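Demonstration gathering in simulated kitchens

Demonstration gathering is the stage of robot learning in which examples of a task are recorded so that a control program, usually called a policy, can be trained to copy them. Each example, or demonstration, is a record of what the robot's cameras and joint sensors reported at each moment, stored together with the command the robot was given. When the work is done in simulation, the robot, the room and everything in it are computer models, and the camera views are rendered.

Background

Early collections were made almost entirely on physical arms. An operator moved the arm by hand or steered it with a second device, and the room had to be put back in order before the next attempt. Simulated collection became common once physics engines could handle contact between a fingertip and a small part such as a knob or handle at a usable speed. A simulated room can be reset by reloading a saved state, and the same starting state can be given to several operators.

Simulation did not replace physical recording. Many groups keep a smaller set of demonstrations from a real arm and mix the two during training. The proportion differs from one project to another and is often set by trial.

Scene variation

A policy trained in a single room tends to learn the room as well as the task. To counter this, collection programs change the finish of the walls, counters, cabinets and floor between episodes, along with the lighting and the position of loose objects. The combinations are drawn by the program and do not follow any rule of interior design, so dark red walls may stand next to marble-textured surfaces and drawer fronts in several colors.

Camera placement is varied as well. Most collections record at least one view from close behind the gripper, which shows the fingers and whatever is directly ahead of them, and one or more wider views of the room.
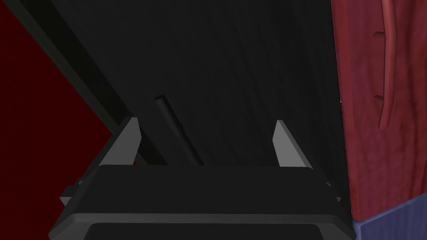
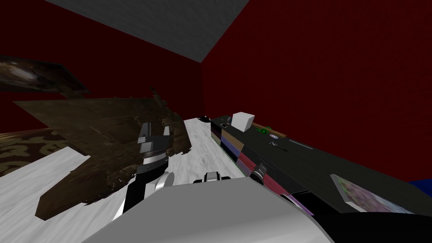 Simulated room with dark red walls. First: gripper with open fingers before a black surface. Second: wider view with the counter at right.

Entry prepared by the Osier reference desk, robotics section. Last revised in April.

Recording an episode

An episode begins when the scene is loaded and the arm is placed in its starting pose. The operator then steers the gripper with a hand controller, a six-axis mouse or, less often, a keyboard. Commands are logged at a fixed rate. In the Dikavix collection the rate was 24 steps per second, and camera views were saved at every step.

The episode ends when the simulator finds that the goal has been met, such as a drawer being open past a set distance, or when the operator stops it. Episodes that time out are normally kept in a separate folder. Some projects later use them to train a model that judges success.

Instructions are written in plain language and attached to the episode. They may be drawn up in advance or added by a second person who watches the replay. Dikavix used 4 wordings for each task.

Filtering and replay

Raw episodes are checked before training. A common test is replay, in which the stored commands are sent to the simulator again from the same starting state. If the result differs, the episode is dropped or marked. Long pauses at the start are trimmed, and views in which the arm's own casing covers the target may be flagged.

The first release of Dikavix held 1891 episodes. Of these, 591 were removed after replay, mostly for small differences in how handles and thin rods behaved on contact. The Salminen format, in which the set was published, stores the scene state beside each episode so that views can be rendered again at another size or with other surface finishes.

Generated demonstrations

Human episodes are sometimes used as seeds. A tool such as Claris cuts an episode into segments, each tied to one object, and moves the segments to match a new layout. The new motion is run in the simulator and saved only if the goal is met. This yields many more episodes than operators could record, though the added ones share the habits of the people who made the seeds. An operator who always approaches a handle from the left will pass that on.

Limits

Simulated contact remains the main source of error. Friction, soft materials and cables are modeled only loosely in most engines. Rendered views also lack much of the noise and blur of a physical camera, and policies trained on them alone often need further training on real footage.

See also: Imitation learning; Teleoperation; Domain randomization; Behavior cloning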